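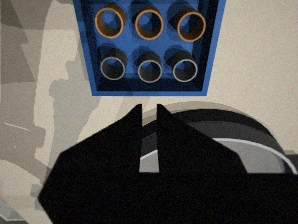

Unit 4: Demonstrating a task by remote control
Notes to accompany the January practical. Tutor: Vy Khương

4.1 Purpose

A demonstration is a record of the arm's joint positions, the gripper opening and the camera view, stored together at every time step. The learner is trained to produce the operator's next command from what was recorded up to that point. It has no access to what the operator had in mind, so hesitation and needless movement are learned along with the task.

4.2 Set-up

Work in the Killcombe simulator with the Histen hand controller. Commands are sent as small changes in gripper position - not as absolute targets - and the clutch button must be held for any motion to pass through. Release it to re-centre your hand.

4.3 Brick task

Approach slowly and line up the two fingertips with the part before closing. Judge alignment from the wrist view. Depth is hard to read there, and shadows inside a hollow part are a poor guide to distance. Check the side view before the final approach.

Each pair records 80 demonstrations. Vary the start pose between runs. An episode ends at 400 steps whether or not the task is complete.

4.4 Rejecting data

Discard a run if the clutch slipped during the grasp or if the log has missing steps. Keep runs in which a poor approach was corrected - these show the learner how to recover. Mark them with the letter R in the episode sheet.

Reading: Wikov notes, section 2, on drift in copied behaviour.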